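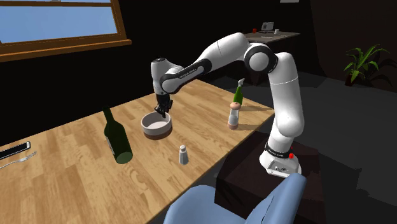
Reference > Religion > Revivals and camp meetings > Onport Camp Meeting

Updated in May | By the Reference Desk
2 comments

The Onport Camp Meeting was a Protestant outdoor revival held each summer on a wooded site between Onport and the village of Birkett. It is usually listed among the larger rural revivals of its region. The evidence for that ranking is thin, and most of it comes from the meeting's own literature.

Origins

The standard account says the meeting grew out of a single night of prayer on the Birkett farm road, after which farmers from three townships left their fields unharvested to attend. The story first appears in an anniversary pamphlet printed long after the supposed event. Church minutes from Birkett for the same season discuss a roof repair and the cost of hymnals. They do not mention a revival. A shorter notice in the Onport paper does refer to "preaching in the grove," but gives no dates and says nothing of abandoned crops.

A rival claim puts the first meeting at Plelteck, on the other side of the river. Plelteck's supporters point to an older deed granting use of a field "for worship and for the watering of horses." A deed shows that a field was available. It does not show that anyone preached in it.

Attendance

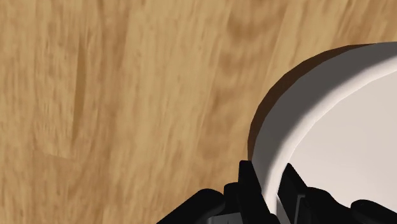

Did 4,000 people really attend the closing service?

Probably far fewer did. The figure comes from the anniversary pamphlet, which cites no source, and the open-sided tabernacle held 490 on its benches. Listeners certainly stood outside in good weather, but the slope behind the building is steep and was heavily wooded at the time. Later writers have repeated the number, sometimes adding that it was a cautious estimate.

Conversions are recorded a little better. A register kept at the meeting lists 133 names for its best-known season. Many of them also appear on the membership rolls of nearby churches from before that summer, so the list seems to mix new converts with people who were renewing an earlier commitment. The pamphlet counts them all as converts.

Worship

Services were held in the morning, at mid-afternoon, and at 7 p.m. The evening service was the longest and ended with an altar call. Singing was unaccompanied at first. A reed organ was in use later on, and local tradition says it was played through a thunderstorm without a single wrong note.
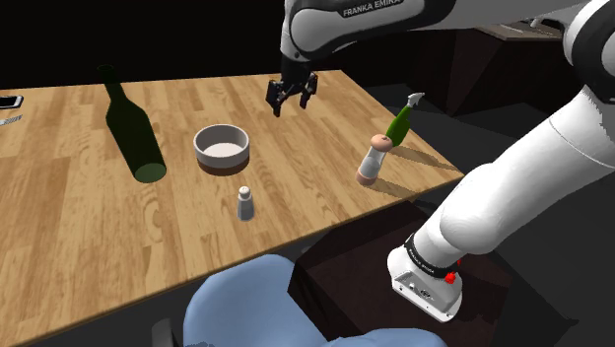 The same tradition holds that rain never once fell on the tabernacle during a sermon. Receipts for canvas side curtains, bought in two separate years, suggest the managers were less sure of this.

Decline and site

Writers sympathetic to the meeting blame its decline on the automobile and on a general cooling of faith. The account books point to a plainer cause. Tent rentals fell, the well needed to be dug deeper, and the Onport and Birkett congregations argued over which of them should pay. The final season was shortened and no closing collection was entered.

The tabernacle was later taken down. A stone marker at the road gives the Birkett version of the founding and repeats the disputed attendance figure. Plelteck has a marker of its own, with an earlier year on it.

See also: Birkett Union Church; Brush arbor; Plelteck Grove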